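Poster and panel abstract for the same conference: does the submission system count them as one?

Asked 08/11/2024

I am submitting to the Calotness meeting in June and have two abstracts from the same project. One is for an open panel, the other for the poster session. The author guidelines say "one submission per presenting author" but the form lets me start a second draft under the same login. It has given the second draft its own number (1285) and shows no warning. Will both go to review, or will one be dropped at the format check? The texts overlap in the methods part only. My co-author is not registered yet.

2 answers

Answer 1

The limit applies to the presenting author and is not tied to the login. The form does not test for it at the draft stage. The test runs after the deadline, when the presenter field is compared across all entries. If the same name appears twice, the later entry is set to "on hold" and you get an email asking which one to keep. You then have 11 days to reply.

The usual solution is to name your co-author as presenter on the poster. An unregistered person can be entered as presenter, but must have an account before the programme is fixed. Change the field before you press Submit. After that it is locked and only the session office can edit it. 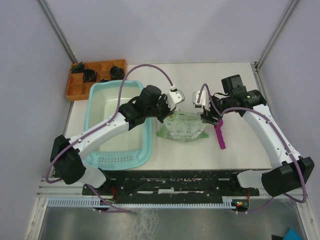 Wissam Hourani: The part about the lock is out of date. Since the move to Trerkano you can reopen a submitted abstract until the deadline, under My Entries > Withdraw to draft. The number stays the same. The rest is correct as far as I know.

Thanks, I have corrected my notes. The email on hold status is still sent to the submitting author only, so check the spam folder.

Answer 2

I had two in last time and both were accepted, one talk and one poster. Different year though, and they may not have had the rule then. I would just write to them.

Also watch the title length. Mine was cut at 163 characters in the printed programme.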